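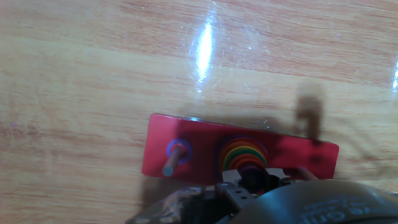
August, by Rostyslav Antoniuk

I had been told about Kumisel Ridge so many times that I'd started to dislike it. Every walker I know within an hour of Moklow has a story about the view from up there, and the stories have a way of ending with someone looking off into the distance and shaking their head. You have to go, they say. You can't understand it until you go. I don't trust a hill that needs that much selling.

So I went, partly to see it and partly so I could stop being asked.

The guide I used was Wolfram Haberkorn's little booklet, the one they keep by the register at the Moklow general store. He calls the route "a gentle morning's outing, suitable for all." I have walked three of his gentle outings now and I'd like to meet the all. The booklet gives 1000 feet of climbing from the lower parking area, and I'll accept that number if he means the net gain and doesn't count the two places where the trail drops into a gully and makes you buy back the same height twice. My legs counted them.

The lower lot was half full at seven in the morning. There is an upper lot as well, and the booklet says it's closed. It is not closed. I passed the turn, saw cars in it, assumed they knew something I didn't and drove on to the lower one like an obedient fool. If you want to save yourself a dull stretch of gravel road between two fences, try the upper lot first and see.

From the lower lot you follow the gravel to a metal gate, then bear left where a post has lost its sign. The first part is through second-growth woods, mostly young maple, with a lot of blowdown that somebody has cut back well. Pleasant enough. I wouldn't drive an hour for it. There's a stream on the right for a while and then there isn't, and the trail starts going up in those shallow log steps that are always the wrong length for a human stride.

Minttu Honkanen came with me, and she is a much more generous walker than I am. She stopped for every mushroom. She also had the good sense to bring a paper map, which mattered at the second junction, where the blue blazes split in both directions and the booklet just says "continue." Continue where? We went right. Right is correct. Left takes you down to Cleltar Pond, and from what I've heard you'll meet plenty of annoyed people there who were looking for a ridge.

After the junction it gets better, I'll admit. The trees thin out and you come onto open rock with low blueberry between the slabs, mostly picked over by then. The cairns are easy to follow in clear weather. In fog I think you'd have trouble, because several of them are those decorative stacks people build for photographs, and one of these sits a good way off the line. Minttu thought it was charming. I took it down.

There's a steep bit just below the top that everyone calls the Ladder. I had been warned about the Ladder by at least four people, one of whom told me to bring gloves. It's a short scramble up a cracked corner with big square holds, and a kid of maybe ten was going up and down it for fun while her father ate a sandwich. In the rain it would be a different matter, and I wouldn't like to come down it with a heavy pack. But gloves?

And then the view. All right, the view.

To the west it's very good. You look straight down the valley over Moklow with the hills stacked up behind it, and the ridge drops off sharply enough on that side that you feel properly high. I stayed on the west side for a long time. To the east you get a quarry and a power line, and I have never once heard a person mention the quarry. It's enormous! I don't mind a quarry, I grew up near one, but I'd have liked some warning that half of the famous panorama has trucks in it. I went back through a few of the pictures that friends had sent me and every one of them faces west.

The summit marker is bolted into the rock beside what's left of a fire lookout, four concrete footings and a bit of rusted cable. Haberkorn says the lookout was taken down in a storm. Timo Schwerdtfeger, who used to maintain the trail on this side, told me years ago that it was sold for lumber. I'd believe Timo over a booklet, though he also once told me that you can see the ocean from Abubakar Hill, and you can't.

We came down by the south loop, which the booklet rates as the prettier way. I'd rate it as the longer way. It follows the edge for a while, with a couple of nice spots to sit, then gives up and dives into a spruce plantation where you can't see anything at all and the ground is all roots. Minttu liked the quiet in there. My left knee didn't. If I went again I'd go up and back by the same route and skip the loop, or do the loop first and get the spruces out of the way while I was still in a good mood.

Some practical things. The last water is the stream near the bottom and I wouldn't count on it at the end of a dry summer. Phone signal is fine on top and poor everywhere else. Dogs can manage all of it except the Ladder, and there's a way around to the left that's faint but perfectly usable. We were back at the car just before noon, with a long stop on the summit and a lot of mushrooms, so the three hours in the booklet is possible if you don't dawdle. The store in Moklow sells decent coffee and bad pie.

Is it the best walk in the county, as I keep being told? I don't think so. I'd put the back side of Abubakar Hill ahead of it, ocean or no ocean, and there you're likely to have the top to yourself. Kumisel had nineteen cars in the lower lot by the time we left - Minttu counted while I was taking off my boots - and I don't know how many in the supposedly closed one.

Sumathi Krishnan has already written to say that I went at the wrong time of year and that I have to see it in the fall. Maybe so. She says the same thing about every hill I complain about. I've told her I'll go back in October if she drives, and if we park in the upper lot.

This site uses cookies to remember your preferences and count visits. By continuing to read you accept their use. Accept / Manage settings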